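The Sock Drawer

The lease on the apartment in Bromimwood ran out at the end of February, and she started packing in the second week of it. She began with the bedroom closet, then the bathroom, then the hall. The kitchen she left for last because she still had to eat.

She had rented the place for five years. It was on the second floor, above a shoe repair shop that had closed and then opened again as a different shoe repair shop. The radiators knocked in the morning. The windows on the street side had been painted shut by somebody before her time, and in summer she kept the kitchen door propped open with a can of tomatoes.

The new place was in Astine, an hour north, and smaller. The woman at the rental office had sent her a floor plan with the measurements written on it by hand. She had gone over it with a ruler and decided the dresser would not fit. A couple from the building next door came for it on a Sunday afternoon. They gave her forty dollars and carried it down the stairs without taking the drawers out, which made it heavier than it had to be. She had told them that, but they were in a hurry.

So the clothes that had been in the dresser were in bags on the bed, and the socks were in a paper sack from the grocery store. She had more socks than she would have guessed. There were wool ones for hiking, thin ones for work, and a pair with rubber dots on the bottoms that the hospital had given her when she had her appendix out. She tipped the sack onto the bed and tried to sort them there, but the bedspread was dark and the lamp had already been packed. She gathered them up again and took them into the kitchen, where the light was good.

The kitchen light was a long fixture with a bare bulb next to it that she had put in herself. It was too bright for eating under. Her mother, on her one visit, had asked whether she was running a dentist's office. But for hemming pants or reading the back of a medicine bottle it was the best light in the apartment, and she had done most of her real work at that counter. She had filled out her tax forms there. She had written the letter to her brother there, the one she sent, and the two before it that she didn't.

She made a row of pairs along the wall and let the single ones collect by the stove. It went quickly at first. Black went with black, and if one was a little more faded than the other she put them together anyway. 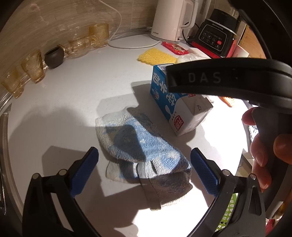
After a while she was left with the ones that had no match. She spread them out so she could see them all at once. A blue and white one had come from a pair her brother gave her the winter he worked at Skernum, when everybody got socks. He had been making good money that year and had spent it on strange things – a canoe, a set of knives, nine pairs of socks in a box with a ribbon on it. She had worn that pair until the heel of the other one went through. She had darned it, and it went through again next to the darning, and she threw it out. She couldn't remember why she had kept the good one.

The gray one was harder. She held it up by the opening and looked at it. It was too large for her. She went through the men it might have belonged to, and the list was short, and none of them seemed right for it. It could have come out of the dryer in the basement. People left things in there all the time. Once she had carried a whole pillowcase upstairs that wasn't hers, and had slept on it for a month before she noticed the initials.

The phone rang. It was the movers, Kapoor and Sons, wanting to know if there was an elevator. She said there was not. The man asked how many stairs. She said she didn't know, and he waited, so she put the phone down on the counter and went out to the landing and looked down them.

"It's two flights with a turn," she said when she came back.

"Anything big?"

"The dresser's gone. There's the bed and a table. There's an armchair."

"Armchair go around the turn?"

"It came up," she said.

He told her that was what people always said, and that it would be $94 an hour with a deposit of $100, cash or check. She wrote that on the back of an envelope and underlined the word check. He said they would come at eight. She said eight was fine.

When she had hung up she ate some crackers standing at the counter and drank a glass of water. It was getting dark outside. Down on the street the man from the shoe repair was pulling his gate across, and it stuck halfway as usual, and he kicked it and it went the rest of the way.

She put the paired socks back into the paper sack, rolled the top over, and wrote SOCKS on it with the marker. The sack went into the box with the towels. That left the odd ones. She had meant to throw them away. There was a trash bag open on the floor for exactly that, already half full of old receipts and dried-up pens and a calendar from the bank.

She dropped in the hospital one, which had lost its partner and most of its dots. She dropped in two black ones and a brown one. She dropped in a wool one that had shrunk so much it might have fit a child. Then she stood there with the blue and white one in her hand.

Her brother had called at Thanksgiving. They had talked for a few minutes about the weather and about whether he should sell the canoe. He had never put it in the water more than once or twice, he said, and it took up the whole side of his garage. She told him to sell it. He said he probably would. In January he called again and still had it.

She put on the blue and white sock. Her feet had been cold all afternoon anyway, with the rug rolled up and the floor bare. Then she put the gray one on the other foot. The heel came up past her ankle, and she folded the top down so it wouldn't slip.

There was still the cabinet over the sink to do. She pulled the stepladder over and started with the top shelf, where the things were that she never used – the gravy boat, the cake stand, a fondue pot with three of its forks. She wrapped each one in newspaper and handed it down to herself, a step at a time, and set it in the box. When the box was full she taped it and began another one.

At nine she called her brother to tell him what day she was moving. He asked if she needed help with the stairs. She said she had hired people. He said he could come anyway, he had the truck, and the roof rack was on it already from the last time he had tried to sell the canoe.

"What time?" he asked.

"Eight," she said. "They want to know about the armchair."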